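Mundholm Parts and Returns
Staff meeting, sorting area
Minutes, October

Chair: Neema Shemweta
Minutes: Berkay Başaran
Apologies: two from the late shift

1. Last minutes
Accepted. The item on locker keys is still open.

2. Brick sorting cell
Neema reported that the two-arm cell from Rovwood will stay on the loose brick returns through the winter. Hand sorting by color stops at bench 8 when the new rota starts. Nobody's hours are being cut. The two people now on bench 8 move to inspection and repacking, same pay grade.

Several people said inspection is harder on the eyes than sorting and asked for rotation. Neema agreed to a change of station every two hours, to be looked at again at the next meeting.

Question from the floor about who clears a stoppage. For now only staff who have done the Rovwood training may reach into the cell. Late shift has one trained person, and the meeting felt that was too few. Berkay to book 2 more places.

Bins are still emptied by hand. Red goes in the orange bin, green in the middle one, blue in the bright green one. New starters keep mixing up the last two. Labels were asked for in the spring and have not come. Berkay to chase. 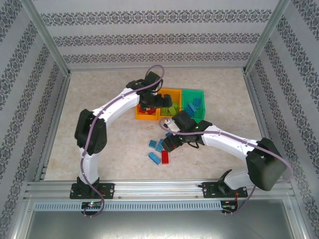 3. Kokance order
The Kokance repacking order is confirmed. Cartons arrive at dock 17. Inspection will need a second table, and Neema will ask the Quách site if they can spare one.

4. Any other business
The break room microwave has been replaced. Lockers: see item 1.

Meeting closed 2:40 p.m.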